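Joleck summer riding gloves, size L
Review by Yabsira Beyene, 2 May 2019

I bought these gloves in February, when the shop had them in the winter sale, and I have now ridden 2,000 miles with them on a Triumph Bonneville. Before I had a pair from Fesemum, which lasted me three seasons until the seam on the left thumb opened.

Fit
I measured my hand by the chart and took L. The fingers are a little long for me, the palm is tight the first week and then it gives. Marisol Whitlock from our riding club has the same gloves in S and for her the little finger is too short, so please try them on if you can.

On the road
The holes on the back let in plenty of air. At 81 degrees my hands stayed comfortable – in the old pair they were swimming. I can feel the clutch lever well. My longest day was 266 miles and I had only a small red mark under the wrist strap.

What I don't like
The strap collects lint and closes weaker than on the first day. Also the black color came off on my fingers two times after rain.

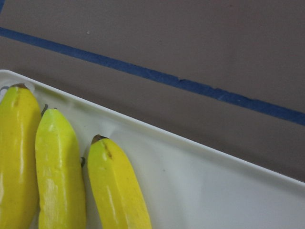

Would I buy again?
Yes, for summer. For cold mornings I keep my thick ones in the tank bag. Four stars from five.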